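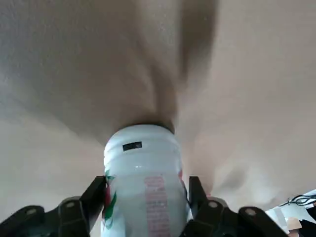 A white bottle between the two gripper fingers at Prerkolier.

Buy the fingers before the arm

At Prerkolier we planned our robot purchase for December, and the first budget had one big line for the arm and a very small one for everything that touches the product. I think this is the wrong order, and I see it in many small companies.

The arm is easy to compare. Every seller gives you reach, load and price. The fingers are difficult, so people leave them for later. Our spare set costs 1,644 dollars, and my colleague Grímur Eyvindsson had to ask for it 2 times before it was approved. A plastic bottle is a modest thing, but its shape decides which fingers you need, and new packaging can change the answer.

My proposal is simple. Put your own products on the table first, the most annoying ones also. Pay for a trial with them. Then write the budget, with fingers, cables and training hours as separate lines.

Esben Juhl, August 25, 2025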